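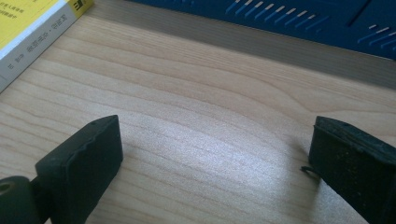 When does the longer loan period begin?

The four-week loan applies to any book checked out from the first day of February 2023, at the main library in Flatville and at both branches. Books that were already out on that day keep the due date printed on their receipt, and they may be renewed under the new terms.

The change follows a review of lending at the Flatville District Library that ended in January. The review looked at how long books stay out, how often they are renewed, and how many come back late. Most adult books were being renewed at least once, and a large share of those renewals were made in the last two days of the loan. The former two-week period had been in place since the district was formed. It was set at a time when the collection was much smaller and when readers in the outlying townships were served by a bookmobile that called every other week.

Loans at a Glance

Adult fiction and nonfiction, children's books, large print, and audiobooks on disc now go out for four weeks. New titles, marked with a green dot on the spine, go out for two weeks until they have been in the collection for six months. Magazines go out for one week, as before. Films remain at one week, and seasons of television series at two.

A cardholder may have 64 items out at one time, of which no more than ten may be films. The same limit applies to children's cards. Teachers and licensed home daycare providers may ask at the desk for a classroom card, which carries a limit of 100 items and a loan period of six weeks. Classroom cards expire at the end of the school year and must be renewed in person.

Renewals

Any item may be renewed twice, provided that no other reader has placed a hold on it. Renewals may be made at the desk, by telephone during open hours, or through the Urnel catalog. The catalog now renews eligible items automatically on the evening before they are due, and readers who have given an email address will receive a notice listing what was renewed and what was not. Readers who do not wish to have items renewed for them may turn the setting off under "My Loans."

Please note that automatic renewal does not apply to interlibrary loans. The lending library sets the due date for these items and the district cannot change it. A request for more time should be made at least three days before the due date, and the desk will pass it along.

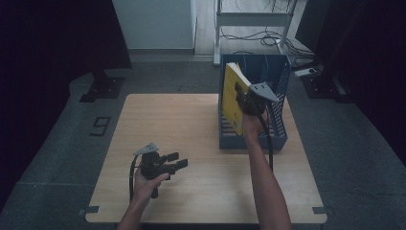
Overdue Books and Charges

The district stopped charging daily fines on children's books several years ago. Daily fines on adult books have now ended as well. Existing daily fines were cleared from all accounts when the new loan rules took effect, and no application is needed.

Charges for lost and damaged items remain. A book is treated as lost when it is six weeks past due, and the replacement cost is then placed on the account. If the book is returned in good condition within a year the charge is removed in full. A reader whose account carries a replacement charge may still use the public computers, the reading room and the printers, but may not check out further items until the book is returned or the charge is settled. Payment may be made in installments - please speak to the circulation desk.

At the close of the review, 1,647 items were more than six weeks overdue across the district. Many of these are older books for which no replacement can be bought, among them several volumes of county history and a number of repair manuals that are still asked for regularly. The district would be glad to have any of them back. They may be handed in at any location or placed in an outside return at any hour, and readers need not explain where a book has been.

Holds

Holds are filled in the order in which they are placed. Once a book has arrived, it is kept on the pickup shelf for seven days. This was formerly five days, and the extra time is meant to help readers who can come in only once a week. A hold that is not collected passes to the next reader in line.

Readers may choose a pickup location when placing a hold. The van runs between Flatville, Sleiman and Perkum each weekday morning, and an item that is on the shelf at one location can usually be collected at another the following afternoon. Deliveries to Perkum may take a day longer while the road bridge is down to one lane.
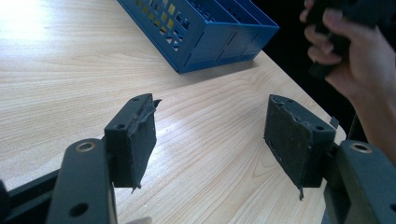 The pickup shelf at Sleiman has been moved from behind the desk to the wall beside the front door, so that readers can collect their own holds and check them out at the self-service station. Items are filed by the last four digits of the card number. Names no longer appear on the slips. At Perkum holds are still kept behind the desk, and staff will be pleased to fetch them.

Cards and Addresses

The district has around 3,000 active cardholders. A card is active if it has been used in any way during the past two years, including for downloads or for a session on a public computer. Cards that have not been used in that time are not canceled, but the holder will be asked to confirm a current address before checking anything out.

To confirm an address, please bring one of the following:

A driver's license or state identification card
A utility bill or bank statement from the past 60 days
A lease or property tax bill
A piece of postmarked mail, for holders under 18

Residents of the townships outside the district may buy a household card, which is good for one year from the date of purchase. The price has not changed. Persons who own property or a business in the district but live elsewhere are entitled to a card without charge.

Printed Copies of the Rules

The full lending rules are available in print at each desk in regular and large type, and a Spanish version may be had on request. The text on the catalog site is the same as the printed text. Written comments on the rules may be left at any desk or mailed to the main library, and those received before the end of the month will be included in the packet for the next regular board meeting.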